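Thursday, finish bench, started 7:15

Dye stain trials again. Wanted to settle the shellac question before the Wirnel order gets cut. Room cold first thing, heater on, waited till the can felt warm in the hand.

Mixed a fresh batch of the Mikska flakes, 40 g into alcohol, same jar as last time (scrubbed). Flakes clump if you dump them all at once, so fed them in and swirled. Still a lump at the bottom at 9. Left it on the shelf over the heater, gone by coffee. Strained through a paint filter, lost a bit down the side of the funnel. Old batch from October goes out, it stays tacky on the test strip overnight and I don't trust it any more.

Boards: maple, ash, the two offcuts of pear. All sanded to 400, wiped, raised the grain with a damp rag, dried, 400 again by hand. The ash did not need the second pass. Pear did, badly. Somebody had used the good block for wet sanding and the cork is swollen on one end, please don't.

Stain A = Jorix amber, straight. Stain B = same, cut half with water. A on the maple is blotchy, like last time, worst near the end grain. B better but streaky where I stopped to answer the phone. My fault, redo that strip. On ash A looks great, pores take it dark and the flats stay honey. Pear just goes muddy with either one. Give up on pear with dye, oil it and leave it alone.

Shellac over: three coats, padded on, maybe 20 min between. Second coat dragged on maple A, pad too dry. Recharged, fine after that. No color pulling into the pad from B, a little from A. So A wants a longer dry before topcoat, try overnight next.

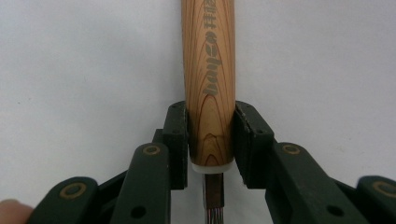 Grain contrast is the thing I keep coming back to. The customer sheet for Rattanakul asks for "warm but not striped" and on anything with wild figure those two fight each other. Look at the handle: pale orange-tan overall, and the brown arcs and long V lines still jump right out, plus that tight little knot of rings down near the white collar. Put A on a blank like that and I'd expect the lines to go near black. B with a sealer coat first, or no dye at all and let the shellac do the warming. Lean toward no dye. Need to try it on a figured scrap, none of todays boards have enough going on to tell.

Stock: one can of alcohol left, order two. Ticket 2493 is still open for the exhaust fan, it rattles on high and I ran it on low all morning. Gloves size M are out, L only.

To do
- redo maple B, one pass, phone off
- overnight dry on A then pad
- sealer coat / B / topcoat on figured scrap
- label the new jar!! (did it, pencil, needs proper lable)
- cork block, glue a new face on

Strips are on the rack by the window, leave them till tomorrow. Stopped 12:40.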